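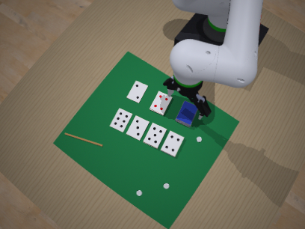 Yupanqui 카드 테이블 팩 써본 후기: 시뮬레이션으로 시연 데이터 모으기

Vustbridge에서 나온 Yupanqui를 3주째 쓰고 있어요. 시뮬레이션 안에서 로봇 팔을 직접 조종해 시연을 녹화하고, 그걸 모방 학습용 데이터로 뽑아주는 프로그램입니다. 저는 그중에서도 카드 테이블 팩을 샀는데, 초록색 매트 위에 카드랑 파란 덱, 하얀 칩, 가느다란 나무 막대가 놓인 장면이 기본으로 들어 있어요. 처음엔 좀 장난감 같아서 얕봤거든요. 그런데 카드 옆으로 그리퍼를 내리는 게 생각보다 훨씬 까다롭더라고요!

지금까지 저장한 에피소드가 124개예요. 첫날 건진 건 12개뿐이었고 나머지는 손가락이 덱을 툭 쳐서 다 버렸습니다(키보드로 조종한 제 잘못이 커요). 3D 마우스로 바꾸고 나서는 한결 나아졌어요. 키보드만 있는 분이라면 조종 속도를 제일 낮게 두고 시작하세요.

제일 마음에 든 건 시점 전환이에요. 위에서 내려다보면 그리퍼가 카드와 덱 사이 어디쯤인지 금방 보이고, 테이블 앞쪽에서 비스듬히 보면 쌓인 카드 두께가 드러나요. 저는 녹화는 앞쪽 시점으로 하고 검수할 때 위쪽 시점을 같이 틀어놓습니다. 그림자까지 렌더링되는 것도 좋은데, 팔 그림자가 카드 위로 드리우면 검은 무늬가 잘 안 읽힐 때가 있어서 조명 설정은 꼭 만져보셔야 해요. 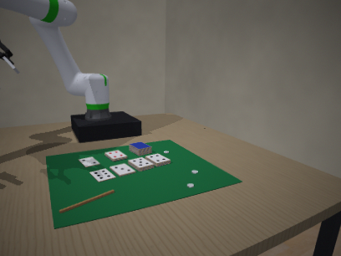 Marlene Sandhu는 제 초안을 읽고, 성공한 시연만 남기면 모델이 실수에서 빠져나오는 법을 못 배운다고 했어요. 살짝 빗나갔다가 다시 맞추는 장면도 따로 태그를 달아 남겨두라고요. 듣고 나서 휴지통을 뒤져 15개를 살렸습니다. 태그 기능이 있는 줄도 몰랐는데 내보내기 메뉴 안쪽에 숨어 있더군요. 이런 건 녹화 화면에 바로 있어야죠!

아쉬운 점도 적어볼게요. 카드에 두께가 꽤 있어서 실제 종이 카드보다 집기 쉬운 느낌이고, 이걸로 배운 정책을 진짜 카드에 그대로 옮기는 건 저라면 기대 안 해요. 작은 숫자 표시는 비스듬한 시점에서 뭉개지니까 카드를 구분해야 하는 과제라면 위쪽 시점도 꼭 저장하시고요. 배치 무작위화도 카드 위치는 잘 섞어주는데 나무 막대는 손으로 옮겨야 했습니다. 다음 업데이트가 7월이라던데 그때는 고쳐주면 좋겠네요.

반대로 초기화는 정말 빨라요. 단축키 한 번이면 처음 배치로 돌아가니까 망쳐도 부담이 없고, 그래서 자꾸 한 번만 더 하게 돼요. 실물 테이블에서 카드를 일일이 다시 깔던 걸 생각하면 이것만으로도 값을 한다고 봅니다.

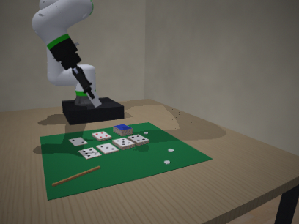 Viltcombe 로봇학습팀 | 장비·소프트웨어 후기

별점은 다섯 개 중에 네 개 줄게요. 저처럼 혼자서 시연을 모으는 분, 실물 팔을 쓰기 전에 과제 설계부터 시험해보고 싶은 분한테 추천합니다. 여러 명이 나눠서 녹화할 거라면 파일 이름 규칙부터 정하고 시작하세요. 사용자 이름이 자동으로 안 붙어서 나중에 누가 녹화한 건지 찾느라 고생해요. Bastotitz 형식으로 내보내는 방법은 설정 파일이랑 같이 팀 공유 폴더에 올려뒀습니다.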